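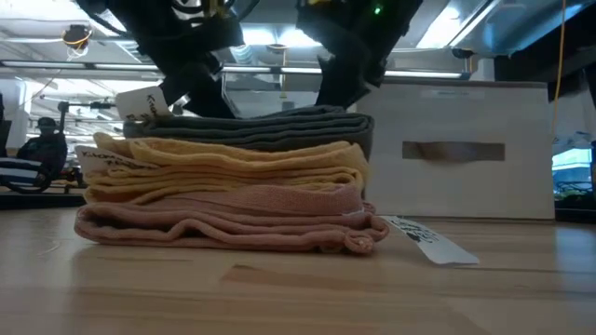

Three cloths, folded, with the paper tag still up.

Serudine Kitchen Cloths, set of mixed colors

Reviewed November 6, 2022

I have owned a lot of dish towels that could not dry a dish. They push the water politely from one side of the plate to the other and then hang on the oven door looking rustic. So I came to the Serudine set with low hopes and a sink full of pans.

Drying

Good, after a bad start. Out of the package they repel water like a duck. The leaflet says to wash them 2 times before use, and I'd call that optimistic. Mine came around on the fourth wash, and since then they've handled wine glasses without leaving fuzz, which my old Tinstead towels never managed in 19 months of trying.

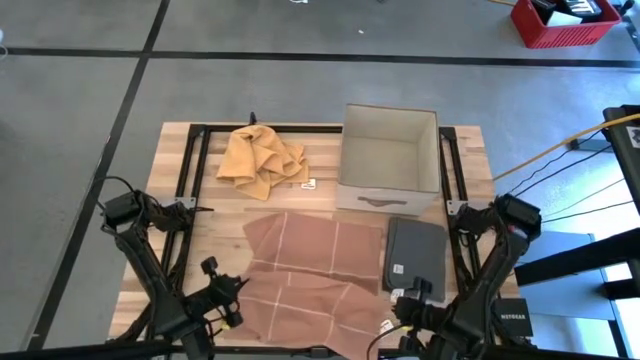
Washing and shrinkage

Mine started out 70 centimeters long and are a bit shorter now. The hems have held. The color bled once, in February, onto a shirt I was fond of. Wash them alone at first, or own darker shirts.

My neighbor Albane Riviere irons hers. I mention this only so you know it can be done.

Price

I paid $84 for the set, a sum I've since repeated to my husband as "on sale." You can get a perfectly decent stack from Genero for less, if you don't mind beige.

Verdict

Would buy again, in a color that hides tomato. Skip them if you need a towel that works on day one.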